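2018년 4월 5일, 흐리다가 저녁에 갬

오늘은 진짜 길바닥에서 하루를 다 보낸 기분이다. 무릎 수술하고 목발 신세가 된 뒤로 제일 멀리 나간 날이기도 하고. 기억이 생생할 때 적어 둬야지 싶어서 씻지도 않고 책상에 앉았다.

아침에 병원 예약이 있어서 Wurnport 앱으로 차를 불렀다. Kristine이 지난주부터 써 보라고 써 보라고 노래를 부르던 그 합승 앱. 나는 원래 이런 거 가입하는 걸 제일 싫어하는 사람인데(비밀번호에 특수문자 넣으라는 순간 이미 지친다), 버스 계단을 목발로 오르는 것보단 낫겠지 하고 깔았다. 가입은 생각보다 금방 끝났고 결제 카드 등록에서 한 번 튕겼다. 다시 하니까 됐다. 왜 됐는지는 모르겠음.

문제는 출발지 설정이었다. 지도에 핀을 꽂아야 하는데 우리 건물 뒤쪽 골목에 자꾸 꽂히는 거다! 손가락으로 아무리 밀어도 도로 그 골목으로 돌아간다. 결국 차가 골목으로 왔고, 나는 정문에 서 있었고, 기사님이랑 통화하면서 서로 "저 지금 앞인데요", "저도 앞인데요" 이러고 있었다. 기사님이 차를 돌려 와 주셨다. 죄송해서 타자마자 사과부터 했는데 그 골목 때문에 다들 헤맨다고, 신경 쓰지 말라고 하셨다. 목발도 뒷자리에 눕혀 주시고 앞좌석을 끝까지 밀어서 다리 뻗을 자리를 만들어 주셨다. 내릴 때 별점 다섯 개 드렸다.

가는 길에 한 명이 더 탔다. 합승이니까 당연한 건데 막상 모르는 사람이 옆에 앉으니까 좀 어색하긴 했다. 이어폰 끼고 계속 창밖만 보시길래 나도 창밖만 봤다. 다리 건너는데 강변 벚꽃이 벌써 꽤 떨어졌더라. 올해는 제대로 보지도 못했는데 벌써 가네. 합승 할인이 2000원 붙었다. 커피값은 안 되지만 기분은 좋다.

진료는 짧았다. 대기는 길었고. 선생님이 무릎을 이리저리 굽혀 보시더니 잘 붙고 있다고, 목발은 3주 더 짚으라고 하셨다. 3주... 속으로는 다음 주면 던져 버릴 줄 알았는데. 운전은 언제부터 되냐고 물었더니 그건 그때 가서 보자신다. 그 대답이 제일 싫다. 7월에 Azlan이랑 남해 가기로 한 거, 그때까진 내가 운전대 잡을 수 있겠지? 둘 중에 면허 있는 사람이 나밖에 없단 말이다.

병원 나와서는 Idrisa를 만났다. 점심은 국수. 요즘 Deltico라는 전기 자전거 대여 회사로 옮겼다길래 한참 그 얘기를 들었다. 자전거를 아무 데나 세워 놓고 가는 사람들 때문에 하루 종일 전화를 받는단다. 육교 위에 세워 둔 사람도 있고, 자기 집 베란다에 넣어 두고 자기만 타는 사람도 있었다고. 베란다 얘기에서 국물 뿜을 뻔했다. 근데 얘기 듣다 보니까 나도 작년에 횡단보도 바로 앞에 세우고 간 적이 있는 것 같아서 조용히 단무지만 집어 먹었다. 목발 짚고 다녀 보니까 인도에 누워 있는 자전거가 얼마나 무서운지 이제야 알겠다. 반성한다 진짜로.

돌아오는 길이 또 고비였다. 퇴근 시간에 딱 걸려서 앱에는 차가 안 잡히고, 대기 시간 숫자가 줄다가 늘다가 사람을 놀린다. Idrisa는 먼저 가라고 보냈는데 괜히 보냈나 싶었다. 벤치에 앉아서 두 번 취소당하고 세 번째에 겨우 잡혔다. 취소되면 적어도 왜 취소됐는지는 알려 줘야 하는 거 아닌가? 그냥 "다시 시도해 주세요" 한 줄이 끝이다. 집에 와서 고객센터에 글을 남겼다. 핀 문제랑 취소 문제랑, 쓰다 보니 길어져서 일기보다 길 뻔했다. 그리고 예약할 때 목발이나 휠체어 있다고 미리 표시하는 칸도 만들어 달라고 썼다. 매번 전화로 설명하는 것도 일이고, 트렁크가 꽉 찬 차가 오면 서로 곤란하니까. 답장이 오려나. 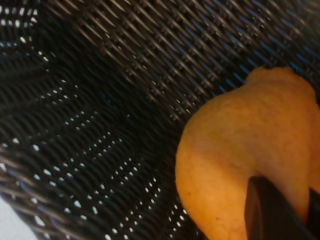

바구니 속 귤빛 과일 하나

저녁은 그냥 대충 때웠다. 냉동 만두 굽고 김치 꺼내고. 설거지는 한쪽 다리로 서서 하다가 포기하고 물에 담가 뒀다. 내일의 내가 하겠지.

자기 전에 Kristine한테 앱 후기를 보냈더니 답이 바로 왔다. 핀은 지도에서 밀지 말고 건물 이름으로 검색해서 잡으면 된다고. 아니 그걸 왜 이제 말해!! 자기도 처음에 골목으로 차를 네댓 번은 불렀으면서. 그래도 덕분에 월요일 물리치료 갈 때는 정문에서 탈 수 있겠다. 예약도 아침 시간으로 미리 걸어 놨다. 이번엔 건물 이름으로 검색해서.

아, 그리고 목발 고무 한쪽이 닳아서 지하철역 타일 바닥에서 살짝 미끄러졌다. 넘어지진 않았는데 식은땀이 쫙 났다. 내일 약국 옆 의료기 가게에 전화해서 맞는 치수가 있는지 물어볼 것. 교통카드 충전도 해야 한다. 이제 진짜 씻고 자야지.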